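The Dusting Club
Words: Aurélien Baudry
May
214 shares | 6 comments

Half past five and the corridor smells of toast. Somebody in the building always makes toast. Second floor, past the lockers, a door with a sheet of paper taped on it that says FLELACH, and under that, smaller, in biro, wipe your feet.

Flelach is a student club. It is also the name of the software they wrote, the name of the competition team, and for one term the name of a fish. I had a notebook and two hours. I got in late, train, and they'd already started.

What they are trying to do is get a robot to dust a shelf.

"Everyone laughs," says Kolbrún Brynjólfsdóttir. She is in her final year and runs the club, as far as anyone does. "Then they go home and look at their own shelves."

The contest is called the Likley Round. Student teams, household jobs, a list that goes out at the start of the year and never gets any easier. Fold a towel. Lay a table for two. Empty a bin without tipping it over. Flelach drew shelf dusting, or they say they drew it. Another version I heard in the corridor is that they were late with the form and it was the only one left.

The rules run to four pages. I was handed them before I'd got my coat off. Small scraps of coloured paper stand in for dust, because judges can see paper and can't see dust. The robot has to get them off with a duster. It must not shift the shelf. It must not drop the duster. It can't just shove the lot onto the floor and call it done, there's a whole paragraph on that, with a diagram, which tells you what happened last year.

Points come off for hitting anything. Points come off for stopping. A person may touch the robot twice, and after that you are out.

Bastien Courtois does the arm movements. Second year, talks fast, eats crisps out of his coat pocket. He had the duster problem explained to me inside a minute and I have had to go back to him since to get it down properly.

A duster is soft. So the computer thinks it knows where the end is, and it doesn't. Press too light and the scraps stay where they are. Press too hard, the head folds over and you're rubbing the board with the handle. In the autumn they tried a stiff brush. Lovely and easy to control. Scraps everywhere, one in Bastien's tea.

"With a sponge you know where you are," he said. "You put it down and it's down. This thing has opinions."

They went through a lot of dusters over the winter. Feathers were a disaster. Lambswool, too heavy. The one they've got now came from the supermarket down the hill and cost less than a sandwich, and Kolbrún bought four more the same day in case the shop stopped doing them. It stopped doing them.

Then the shelf itself. Two boards, a metal frame, gaps you'd manage with your eyes shut. The top is fairly kind. The board below is where the tears are, since the arm has to come in from the side and go flat, and the elbow wants to be exactly where the upper board is. Bastien drew it for me on the back of the rules. Then under the shelf, on the table, which counts as a third level under the rules and which the team found out about in February.

"Page three," said Kolbrún.

"It's not clear on page three," said Bastien.

"It's quite clear."

I asked how many practice runs they've logged. There is a spreadsheet, of course. 1236. That takes in everything, the good ones, the ones where it stopped dead halfway with its arm in the air, a run of bad afternoons in March when a cable had worked loose and they rewrote half the code before anyone looked at the cable. Afiq Ismail keeps the spreadsheet. He is doing chemistry. He came along with a flatmate in his first term and the flatmate left.

Afiq's column of remarks is the best thing I read all month. "Fine." "Fine." "Not fine." "Dusted Bastien." "Very good until the end." "Do we need a shelf."

The way they teach it has changed too. At the start they wrote every move by hand, go here, turn, go there. Took weeks and it fell to bits if the shelf was set down a finger's width to the left. Now a person leads the robot through the job, over and over, and the program learns from those runs and has a go by itself. It gets things wrong, but differently. Kolbrún likes that it will sometimes go back for a scrap it has missed. She was careful to say sometimes.

The person leading matters. Afiq is patient and a bit slow, and the robot taught by Afiq is patient and a bit slow. Bastien's version goes at it like he's late for a bus. For a few weeks they mixed the two lots together and got something that crept up to the shelf very politely and then whacked it.

They use Afiq's now. Bastien is fine about it. He told me so several times.

Money. There isn't any, or there's a bit. The robot belongs to the department and they get it in the evenings, booked on a shared calender that other people keep putting things in. Travel comes from Waken, a small firm that makes lift parts and whose boss came through this same course years back. He wanted a logo on the T-shirts. They haven't made T-shirts. Kolbrún asked me not to print that and then said oh, go on.

The person who looks after them on paper is Hervé Besson, who teaches control and has an office the size of a wardrobe. He comes in at six most evenings, stands with his arms folded, asks one question and goes away. The evening I was there the question was "why is it in a hurry?" Nobody had an answer so they slowed it down. Next go was better. He had already left.

I caught him by the stairs after. He thinks dusting is a very good student problem. Cheap, no one gets hurt, and you can see from across a room how you're doing. "A mark in an exam, they argue with me," he said. "They can't argue with a bit of paper that is still on the shelf."

He also thinks they should sleep more.

So, the practice. A full one goes like this. Shelf on the table. Scraps on, all levels, and whoever puts them out isn't allowed to be nice about it, so there is always one wedged in somewhere horrible. Duster in the gripper. Everyone shuts up, which for this lot is hard. Bastien counts down from three though there's no need to. Then the arm goes, and it is much quieter than I'd thought, a sort of hum, and you find you are leaning.

I leaned. I wanted it so badly to get the small ones. I don't dust my own flat.

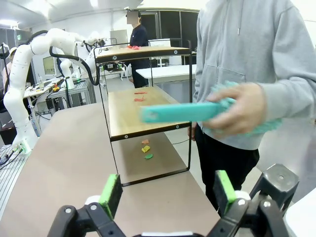 Coloured scraps, two boards and the table underneath.
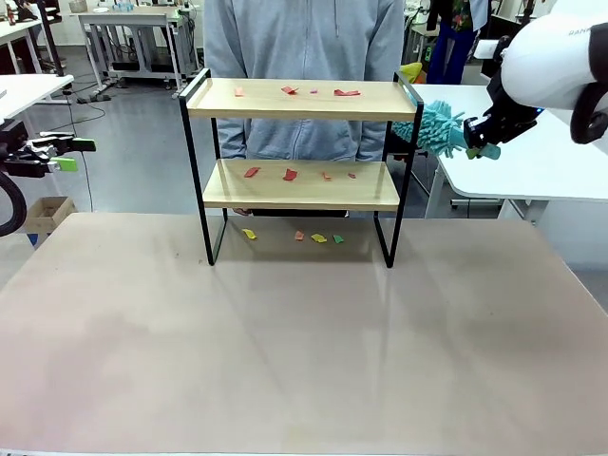 The team they worry about is Zariņš. It's named after a coach, long retired, and it has won the Likley Round more often than is decent. Their shelf runs go up on the internet every few weeks with no sound and no comment, and the Flelach lot watch them over and over in the canteen, stopping and starting. Are they quicker? Yes. Neater? Kolbrún says no. Bastien says yes, but they look bored.

Best clean time for Flelach so far, all levels, nothing knocked: 32 seconds over the limit. That was a bad number when I first heard it. But it has been coming down all spring and it came down again after Hervé's question, oddly, because slow and steady means fewer goes back for the ones it missed.

The other trouble is light. In their room it's even and bright, nice and dull. The contest is in a sports hall with high windows and the sun moves. A yellow scrap on a pale board in strong sun, the cameras more or less give up. So they've been borrowing desk lamps from all over the building and shining them at the shelf from stupid angles while Afiq types. Remarks column: "Lamp too good."

Not everyone in the club will travel. The van holds five plus the robot's crates, and the crates get first pick. Kolbrún is doing the list and not enjoying it. Two first years who only joined at Christmas have asked if they can come on the coach at their own cost and sleep on somebody's floor. They'll be let in, I think. One of them has got very good at tearing paper.

I asked Kolbrún what comes after. She has a job lined up, something with farm machines, up north. No shelves. She'll hand the club over in the summer and she's not said who to, although Afiq has been given the door key, and everyone noticed that.

Would she have one at home, a robot that dusts? She thought about it for longer than I expected.

"It would have to do the top of the fridge," she said.

They were still going when I left for the train. It was past nine. Bastien was on the floor looking for a scrap, a green one, he was sure it was green, and Afiq was telling him to leave it and tear another.

COMMENTS (6)

marl_and_peat
Lovely piece. My lad was in a team like this, we had scraps of paper in the washing machine for a year.

T. Oakes
Four pages of rules for dusting. My gran had one rule.

bench7
Small thing but feathers work fine if you damp them first. Has anyone told them?

 Aurélien Baudry
 Passed on. Bastien says they tried it and he doesn't want to talk about it.

quietlyirate
"calender"? Does anyone read these before they go up

T. Oakes
When is the contest, is it open to the public? Would take the grandchildren.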